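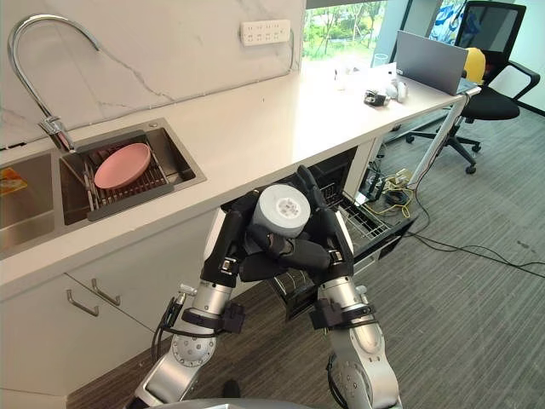
Sink end of the counter, dishwasher open, pink dish on the rack.

From: Abbas Zarei
To: kitchen-refit list
Subject: Re: Re: racks over the sink

I've cut the earlier message down to the part I'm answering.

> We had the Malimley roll-up rack for 2 years and would never go back
> to one that stands on the counter. It goes right across the sink, the
> water drops straight through, and you roll it up when you're done.
> With a dishwasher next to it you hardly use it anyway, so why give up
> counter space? The Dulano is the same thing for less money. I'd tell
> anyone on this list to get one and stop thinking about it.

I'd like to think about it a bit longer.

"You hardly use it anyway" is where you lose me. If it hardly gets used, why is there something on it every time I see one of these? Look at the pink dish in the pictures. It's on the rack at a tilt, with an open dishwasher right under the counter. People leave things on a rack if the rack is there. I do it myself.

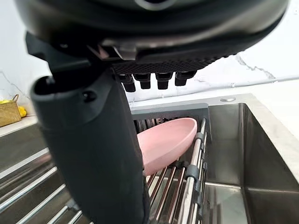 My second doubt is the rods. They run one way with gaps between them, and plastic clips holding them together at the side. A shallow oval dish will sit on that. Will a wine glass? Will a teaspoon? I tried a Dulano at my sister's place in October and lost three forks into the sink before I gave up and used a towel. She says I was loading it wrong. Maybe, but I've never had to be taught how to use a towel.

Third, the clips. Has anyone had the gray plastic last longer than a couple of years over a sink where hot pans get drained? Mine would be next to the kettle. I asked Rakudach if they sell the clips separately and got a link to the whole rack.

To be fair to the other side, the double sink helps. If one basin has a rack across it you still have the other one to work in. Mine is a single, 40 cm across inside, so with a rack down I'd have nowhere to fill a pot. The Tremblay catalog shows every one of these over a sink you could bathe a dog in.

So before I spend anything: does anybody with a single basin use one of these daily, and where do you put it when you need the sink? "Roll it up" is fine if it's clean and empty. I mean at 7 pm with dishes on it.

Abbas

> Also, if anyone wants my old counter rack, it's free to pick up.

Yes please, if it's still going.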